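Open day at the Jirholm soap works

The bus from Clelluden drops you at the bottom of the hill, and from there it is a steep walk up to the Jirholm works. The open day is held every August. Doors opened at 9 and I was inside by a quarter past, with a paper map and a sticker for my jacket.

Visitors go around in groups. Ours was led by Rosaura Chambi, who has worked in the boiling room for 11 years and talks loudly enough to be heard over the fans. She started us in the oil store. The works buys olive and coconut oil in drums and keeps them in a low brick building that smells like a kitchen. Coconut oil goes solid in winter, so the drums have to be warmed before anyone can pour from them.

The boiling room was the part I had come for. The oldest pan dates from the founding of the works and holds enough for 200 trays. It takes 4 days to go from raw oil to finished soap, and most of that is waiting. Rosaura let us look down into it from the walkway — the surface was a dull yellow, moving very slowly. 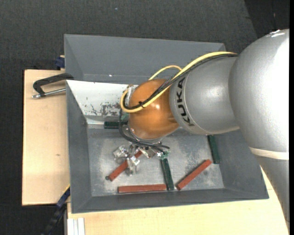 After the pans we saw the drying lofts. The windows have wooden shutters that are opened and closed by hand depending on the weather. It was hot up there and the stairs are narrow, so anyone with bad knees should ask to wait below. One man in our group asked why they didn't use heaters, and was told they tried it once and the soap cracked.

Lunch was in the yard. A van from Flores was selling bean stew and flatbread, and the line was long by noon. I had better luck with coffee at the gatehouse.

The shop sells seconds by weight in the afternoon only. I bought two bags, mostly the plain Rarora laundry soap, which I have used for years and which is hard to find at home. They take cards now. The last bus back to Clelluden leaves at 4, and it was full, so get to the stop early.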